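Equipment planning for robot workcells

Equipment planning for a robot workcell is the process of deciding what must be bought, what can be reused and what each item will cost before a robot is installed. It covers the arm itself, the end effector, the table or pedestal, safety equipment, parts and fixtures, software, training and floor space. The term is used mainly for small installations in workshops, kitchens, teaching laboratories and light assembly, where one person often handles both the technical choice and the purchase.

Scope

A workcell budget is normally divided into capital items and running items. Capital items are bought once and written off over several years. Running items include spare finger pads, cables, software renewals, service visits and the staff time needed to keep the cell in use. Installation and setup are sometimes listed with the capital items and sometimes given a line of their own. Practice differs between accounting offices, and a plan should state which method it follows.

The price of the arm is the figure most often quoted and the one most often mistaken for the price of the cell. Mounting hardware, guarding and setup can together equal the cost of a small arm. In the Trellcombe planning sheet, a form used for tabletop cells, the arm takes up one row out of 40.

Layout before purchase

Many buyers now lay out a cell in simulation before asking for quotes. The model holds the arm, its mount, the work surface and the objects to be handled, all at working size. Reach, clearance and table dimensions can be changed without cost at this stage, and the finished layout is attached to the request for quotes so that each supplier prices the same job.

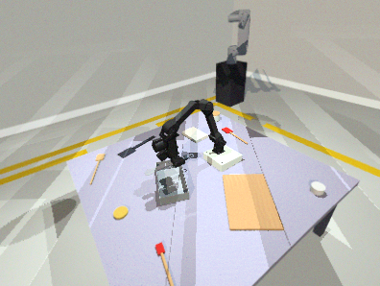
Tabletop mounting is the cheapest common arrangement for a light arm, and pedestal mounting is the usual alternative. The choice affects more than the price of the base. An arm fixed to the table takes up part of its own work surface, and everything it handles must share what remains. In the simulated layout, the black arm rises from a white block on the tabletop and hangs its gripper over a clear container, while spatulas and a large cutting board occupy other parts of the same surface. The light gray and white arm behind it stands on a tall black pedestal on the floor and leaves the table free. A pedestal needs a sound floor and usually an anchor plate, and both should be priced before the two arrangements are compared.

Work objects

Objects to be handled are often left out of the first budget. A cell for kitchen or packing tasks needs duplicates of each item, as pieces wear, break or are lost under the table. Transparent boxes deserve a separate note, as many depth cameras read clear walls poorly and a second sensor may have to be added. Long thin handles, flat discs and thin tiles each place different demands on a gripper. A supplier should be told about all of them before recommending fingers.

An allowance of $300 for work objects and replacements is enough for many teaching cells in their first year. Production cells use the customer's own goods and need no such line, but they do need a supply of rejects for testing.

Safety and floor space

A risk assessment is carried out on the planned layout and repeated after installation. Floor marking is inexpensive and is often entered under building costs. Scanners, light curtains and interlocked gates are not, and their need depends on the speed and payload of the arm. Space should be kept for a person to walk around the table and to open the controller cabinet fully.

Quotes and timing

At least 2 quotes are usually required, and larger organizations may ask for more. The Merneo and Bunnag tabletop packages are sold with mount and controller included, while Nelville quotes the arm alone. The three prices cannot be compared until the missing items have been added to the last.

A contingency line is common. For a small cell, $2,000 is a typical entry, held back until the acceptance test has been passed. Orders placed in November may fall across two budget years if delivery is late, and the purchase order should say which year is to be charged.

See also

Acceptance testing
End effector
Machine guarding
Total cost of ownership

Last edited 2021-11-02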